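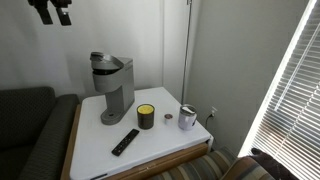

Figura 3. Mesa de apoio da estação doméstica, com a garra suspensa acima do tampo.

4.2 Demonstração no dia aberto

A segunda recolha de dados decorreu em 21 de fevereiro de 2019, durante o dia aberto do laboratório da Proltance em Umetville. Os visitantes entraram em grupos de 9 pessoas e cada grupo permaneceu 30 minutos na sala. Passaram pela estação quase 300 pessoas, na maioria estudantes do ensino secundário e familiares.

A estação reproduz um canto de sala de estar. Sobre o tampo branco (Figura 3) ficam objetos de uso corrente: máquina de café, cápsula, vela em frasco de vidro, comando de televisão e copo térmico com tampa. A cápsula é muito menor do que os restantes objetos, e foi a mais pedida pelos visitantes.

Cada grupo escolhia um objeto e indicava-o em voz alta ao operador, que o selecionava na interface Ison. O planeador era o mesmo da secção 3, com os parâmetros obtidos nas 3000 preensões de treino realizadas em outubro. Não se fizeram ajustes entre grupos – apenas a reposição dos objetos.

No final, os visitantes preencheram o questionário de Lauritsen, na versão curta. As perguntas abertas foram codificadas por dois avaliadores independentes. Os comentários sobre a velocidade do braço foram tratados em separado dos comentários sobre segurança, embora vários visitantes tenham juntado os dois temas na mesma resposta. Os questionários incompletos ficaram fora da análise apresentada na secção 5.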